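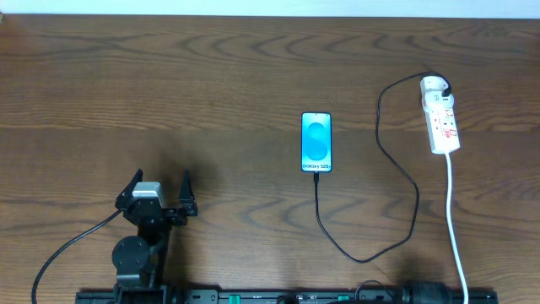

# Haslam 400 Work Table

The Haslam is a fixed-height table for desk work, device charging and light bench use. The top has a warm brown finish with a strong wavy grain running along its length. It is sold by Greridside as a top with frame, or as a top only for customers with their own legs.

## Top

The grain is pronounced and varies from table to table. Long streaks bend into ovals and crescents in places, and darker arcs may fall anywhere on the surface. Greridside does not match grain between units. If two tables will stand end to end, order them together and note this in the comments field; Tracey Treloar in the order office will pull them from the same batch where stock allows.

The finish has a low sheen. Under overhead light, part of the surface will read lighter than the rest, and the color shifts with viewing angle. Compare the finish sample at desk height under the lighting in the room where the table will be used. Samples held upright against a wall look darker.

## Placement

The back edge is straight and can be set close to a wall. Allow a gap if power cords need to drop behind the table. The top has no cable port as standard. Cords can be run over the front or back edge, or through a Koder port (ordered separately, factory cut only).

A power strip may be kept on the surface. Keep it toward one end and leave slack in charging cables so that a phone can be picked up without dragging the strip. Adhesive mounts are not recommended on the finished face. Screw mounts may be used on the underside, with a maximum screw depth of 13 mm.

## Care

- Dust with a dry cotton cloth, along the grain.
- For marks, use a damp cloth and dry the surface right away.
- Do not use solvent cleaners, wax or silicone polish.
- Put a mat under anything with rough or unfinished feet.
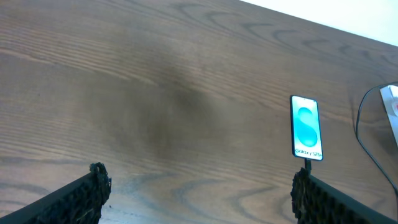
Small scratches that follow the grain are hard to see and can be left alone. Scratches across it show more and can be treated with the Juline repair stick in the matching shade. Apply sparingly, wait 10 minutes, then buff.

## Supplied with the table

- Top, finished on all faces
- Frame and 4 leveling feet (not included with top only)
- Hex key and fixings
- Finish sample card

Replacement feet and fixings are stocked as spares. For custom lengths, send a dimensioned sketch to Cyril Birkett at Greridside.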